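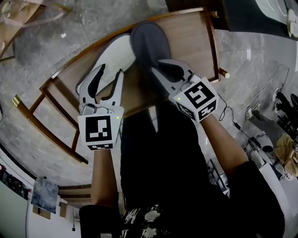
Two slippers, one white and one dark grey, on a wooden chair.

I bought the same shampoo for 12 years. Same bottle, same shelf, same vague promise about volume. Then one day in July the supermarket moved it two shelves down and I walked out with something else entirely, and I didn't notice until I was in the shower with a head that smelled like a pine forest.

I've worked in marketing for most of my adult life, and I would have told you I was a loyal customer. I'd have ticked the box on the survey. Very likely to recommend! And all that devotion came undone over the distance between my elbow and my knee.

So I've been thinking a lot about loyalty, and about how much of what we call loyalty is plain old habit wearing a nicer jacket. My industry spends a fortune on the first and hardly talks about the second, mostly (I suspect) because you can't put habit on a mood board.

Years ago I did some work for Flirkia, a homewares chain you'll remember if you lived anywhere near a big shopping centre. They had a points card. Everybody had a points card then, but theirs was purple and you could use it to get a free candle once you'd reached 1000 points. The marketing team adored that card. They'd talk about the "Flirkia family" in meetings with completely straight faces, and I nodded along because they were paying me and the biscuits were good.

We rang cardholders to ask what they liked about belonging. Belonging was the word in the script, I didn't choose it. A good many of them couldn't remember signing up. One woman thought it was her library card. Another told me, very kindly, that she shopped there because of the parking. You could always get a spot near the door, and the lift came out right beside the cushions.

I put the parking in my report and it was cut from the final version. I got a bit huffy about that, I'll admit, but I did also get a free candle.

The thing about habits is that people don't experience them as decisions, so when you ask about them you get a story. I do it too! Ask me why I bank where I bank and I'll say something about service, when the real reason is that my parents opened the account for me in primary school and changing it sounds like a whole Saturday. We fill in the reason afterwards and we half believe it. Then somebody like me writes the reason down, puts it in a chart and builds a campaign on it.

Moving house is when the whole lot falls over. When I moved in the spring I changed my supermarket, my coffee, my petrol station and my toothpaste, all inside a fortnight. I hadn't fallen out with any of them. I'd lost the route that ran past them, that's all, and the new route ran past other things. A friend who moved interstate says she now buys a brand of yoghurt she used to make fun of. It's at eye level in her new shop and she's too tired to look any further.

Some businesses get this, and they tend to be a bit dull about it, in a good way. Premesero sells pet food by subscription and its website looks like a tax form. I signed up for my cat 14 months ago and I've thought about them maybe twice. The bag turns up. The cat eats it. They don't send me a birthday message or ask me to join a community, and I can't imagine leaving — it would mean having to think about cat biscuits again.

Compare that with Drorora, the tea people, who redesigned everything last year. New box, new logo, new names for all the blends. My breakfast tea is now called something like "Rise" and comes in a pale box that looks exactly like the pale box next to it. I stood in the aisle trying to find my own tea like someone looking for their car after a concert. After a minute of that I did what anyone would do and picked up the red one beside it. It was fine. I've bought the red one ever since.

I'm sure there was research behind that redesign. I'm sure people in a nice room said the old box felt tired. But I never looked at the old box long enough to find it tired, and that was the best thing it had going for it. All it had to do was be a green smudge in the corner of my eye and my hand did the rest.

Does any of this mean brands shouldn't bother being liked? I don't think so. I still feel a real fondness for Acheampong, the bakery on my old street, and I'll drive across town for their cheese rolls when I've had a rotten week. That's loyalty, I reckon, because it costs me something: petrol, mostly, and a fight over the one parking spot. But I can count the businesses I feel that way about on one hand, and I bet yours fit on one hand as well. The rest are just where I left them.

If you run a shop, try asking your customers what they did last time. Ask which door they came in, what they had in their other hand, whether they had a kid with them. Leave the why until the end, or skip it. You'll get much shorter answers and they'll be far more use to you.

As for the pine shampoo, I'm on my third bottle. If a survey rings, I'll tell them it's the volume.

We use cookies to remember your preferences and see which stories get read. By continuing to browse you accept our cookie policy.

More from Shopping & Ideas
The middle price always wins, and I keep falling for it
Why we trust a queue
Free samples and the guilt that follows
What your trolley looks like at 5 pm
In praise of the boring catalogue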